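Pack bench notebook
25 May 2026

Drop tests on the small-parcel cartons, second round. Mekdes Gashaw on the scale and the log, me on taping and drops. Sebastián Leiva came by after lunch for the freight paperwork and stayed for the last of it.

Carried over from last time: the Dutex single-wall carton failed on bottom corners when filled with paper only. We wanted to know if that was the carton or the way we pack it. The Abdella double-wall costs more per piece and weighs more, and on the air shipments that pushes some parcels into the next weight step, so I don't want to move everything over to it unless we have to.

Setup. Same dummy load as before, the ceramic mugs from the returns shelf, each wrapped once in bubble and once in kraft. Tape is the reinforced paper kind, H pattern top and bottom. Drop order is corner, three edges, six faces, same as the sheet on the wall. Cartons sat in the shop overnight so they were all at the same humidity. The last batch had come straight off the truck and I don't trust those numbers much.

We ran 119 drops on Dutex and 121 on Abdella. The uneven count is my fault, I lost my place on one Dutex carton and we threw that one out, then Mekdes added a pair on the other side before I told her to stop.
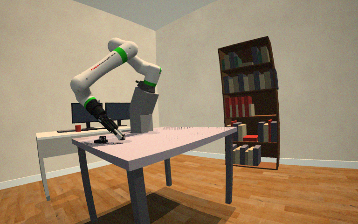

Dutex with paper fill: corner crush again, mostly on the first drop. Mugs broken in some of them, always the one nearest the glue seam. Dutex with paper fill and a corrugated pad on the bottom: much better. The corner still goes soft but the mug stays whole. Abdella with paper fill: no broken mugs at all. One carton popped its top tape on a face drop, and when we looked the tape had gone on over dust.

So the pad does most of the work. It's a flat piece of scrap board cut to the inside size of the carton. We have plenty of scrap board. Cutting it takes time, though, and Mekdes timed herself and wasn't pleased. If we cut them in batches at the end of a shift it should be fine. She suggested asking Dutex if they can ship the pads already cut. I'll write to them.

Void fill. We are still underfilling. I shook every tenth carton before the drop and could hear movement in too many of them. The counter staff pack the same way we do, so that's probably what goes out the door too. Rule from now on: press down on the closed flaps before taping, and if they give, add more paper. Mekdes thinks people will overfill and bulge the top, and a bulged top gets billed at the bigger dimension. She has a point. Flaps should lie flat with a little push back, no more than that.

Scale. It read 3 grams high on the check weight in the morning and was fine after re-zeroing. It had also drifted last November when the heating came on. Put a line in the opening checklist for it.

Labels. The Drillurov printer is still printing faint on the left side. Cleaned the head with alcohol, ran a strip, a bit better. The barcodes scan at the counter but two of the test labels would not scan on the handheld at an angle. Not worth a new head yet. Turned the darkness up two steps and slowed the print speed. If the carrier starts kicking labels back we'll have to deal with it properly.

Also on labels: stop putting them across the top seam. When the tape pulls, the label tears with it, and then there's no address. Three cartons in the test lost part of the barcode that way. Label goes on the largest flat face, clear of the seam and the edge. I know this is in the training binder. I did it myself on the first few cartons this morning.

Freight. Sebastián has the Resus pallet to get out, mixed cartons going by ground. He wanted to know if single-wall can go on the bottom layer. Going by the corners we saw today I said no. He'll put Abdella on the bottom two layers and Dutex above, column stacked, with corner boards and a top cap. He usually interlocks the layers and doesn't like columns because they lean. I said strap it twice each way and wrap down onto the pallet deck - most of our loose pallets have been wrapped to the carton only. We agreed to try it on this one and ask the receiver for photos.

Pallet weight came out at 211 kg on the floor scale with the pallet included. He's to put that figure on the bill of lading, not the sum of the carton weights. The two didn't match last time and we got a reweigh charge.

Mekdes asked about the insurance wording for mugs and other ceramics. Some carriers want original packaging or a double box before they pay a claim. Our counter sheet doesn't say anything about it. I don't know the current terms for each one, so she's going to pull them and make a short table for the front desk.
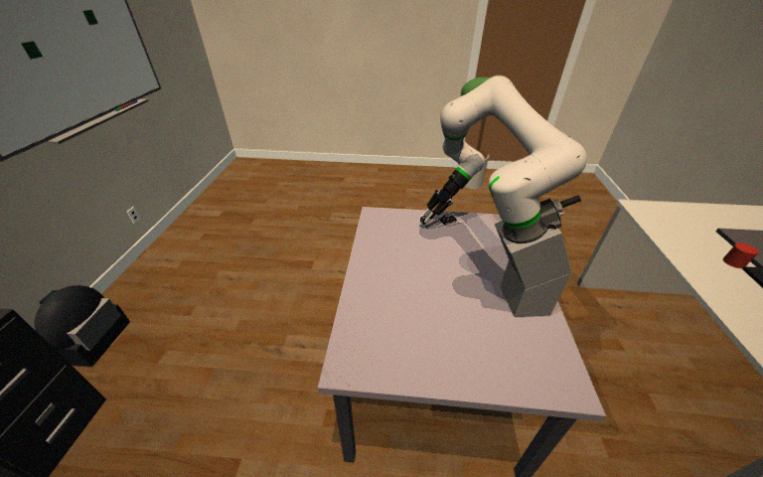
To do

- Write to Dutex about pre-cut bottom pads, ask for price by the bundle.
- Cut a first batch of pads from scrap, small carton size only.
- Mekdes: table of ceramic and glass claim terms.
- Add scale re-zero to opening checklist.
- Sebastián: photos from the Resus receiver, both sides and the top.
- Tell the counter about the flap press and the label position. Show them, don't just pin up a note.
- Repeat the Dutex plus pad run with the tall carton. The longer panel may buckle where the small one didn't.
- Order reinforced tape, down to the last case.
- Wipe down flaps before taping if the cartons have been stored on the low rack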